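Playtesters wanted - Flodley tabletop nights, fall round

Posted August 16, 2023

Grosusus is a small board game publisher. Two designers, one part-time artist, a lot of cardboard. We need people to play our unfinished games and tell us whats wrong with them. Paid in store credit plus dinner. Read on.

What we're testing

Three games this round. All at different stages, all ugly.

Zadach - trading and bluffing on a river. 3 to 5 players, plays in 60 minutes when people know it, longer when they don't. Third rewrite of the rules. The end game still drags and we want to know where you got bored. Be blunt.

Diệp - quiet tile game about leaves and gardens. Two players. Mostly done, we're checking the scoring and if the rulebook makes sense to someone who has never met us. You'll get the rulebook and no help. Sorry in advance for page 4.

Untitled dice game - roll, push your luck, steal from your neighbor. Very early. Rules might change between rounds, maybe in the middle of one. If that sounds annoying please sign up for Diệp instead.

Who we want

Adults, 18 and over. No gaming experience needed for Diệp or the dice game. Really, none. We have plenty of experts already and they all miss the same things.

For Zadach it helps if you've played something longer than Monopoly.

Couples and roommates welcome, also people coming solo, we'll seat you. Left handed players, color blind players, people with stiff hands or poor eyesight: please please sign up, we've been getting this wrong and would like to fix it before we print.

Not a fit right now: other publishers, anyone who wants to film, anyone who has to leave after half an hour.

Where and when

Our studio in Flodley, upstairs from the bike shop, door is on the alley side. There's a flight of stairs and no elevator. If stairs are a problem say so on the form and we'll set up a table in the shop downstairs, the owner is fine with it.

Evenings, 6:30 start, done by 9. Doors close at 6:45 as we can't restart a rules explanation for one person. Street parking is free after six. The bus stops at the corner.

Sessions run through the fall. Final round is next May, when we hope to have real printed copies. Come once or come to all of them. No commitment, but if you say you're coming, come. A no-show wrecks a four player table.

What you get

Dinner (pizza or noodles, vegetarian always, tell us about allergies). Store credit for each session, good on anything in our web shop. Your name in the rulebook if you do three sessions or more. First look at stuff before anyone else gets it.

Credit is emailed next day. Can't be swapped for cash, we asked our accountant.

What you do

Play the game. Fill in a short form after, one page. Talk with us for ten minutes or so. That's it.

We take notes while you play. We don't take your picture and don't record sound. You'll be asked to keep the rules to yourself until the game is announced, there's a half page to sign, plain words, no lawyer talk.

A bit about the dice game

Gets its own section beacuse people keep asking. You roll on the floor or on the table, your group decides. Dice come in different sizes and colors and the size matters for stealing. Big ones are worth more but easier to knock. We don't know yet if that's fun or just chaos. Wear something you can sit on the floor in. 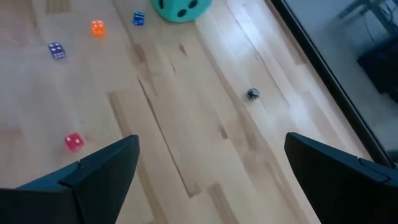 How to sign up

Email playtest at our usual address with:

- which game (pick one, or "any")
- how many of you
- evenings you can't do
- food stuff, stairs, eyesight, anything we should plan for

Put PLAYTEST in the subject line or it ends up with the shipping questions. Our list is at 3,668 people now so please don't reply to the newsletter, it goes to a box we check once a month if that.

We answer in the order things come in. You'll hear from us either way. If the table's full you go on the waiting list and get first pick next time.

Questions we got last round

Can I bring my kid? Not this time. Family sessions are planned, date not set.

Can I bring my own prototype? No, but ask us about it over dinner.

Do I have to like the game? No. Tell us why not, and which turn it was when you stopped caring.

Can I play from home? Diệp only, we mail a copy with a return label. US addresses. Send it back with all the tiles please.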